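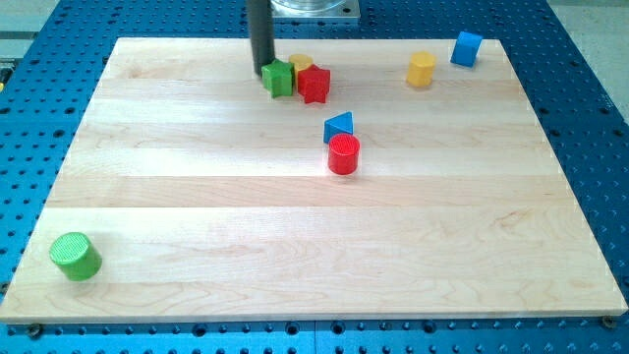
Automated sorting was introduced at the Astamier packing site in December, and the work of the 47 employees on the line has changed with it. Staff who once sorted parts by hand now prepare the cells, check the results and decide when a program is ready for use. Training begins with plastic blocks on a wooden board, with stars, cylinders and a cube in plain colors, so that an employee new to the equipment can follow each movement of the arm before working with customer parts. Every operator completes 24 hours at this stage.

Positions and pay grades were kept under the agreement with Sornari, which supplied the cells. Lifting duties have been reduced, and two former sorters now write the daily test routines. Some employees have asked for longer rotations away from the screens, and this request is under review.

Further galleries: Haltik warehouse, Horobets workshop.

Page updated 16 August 2026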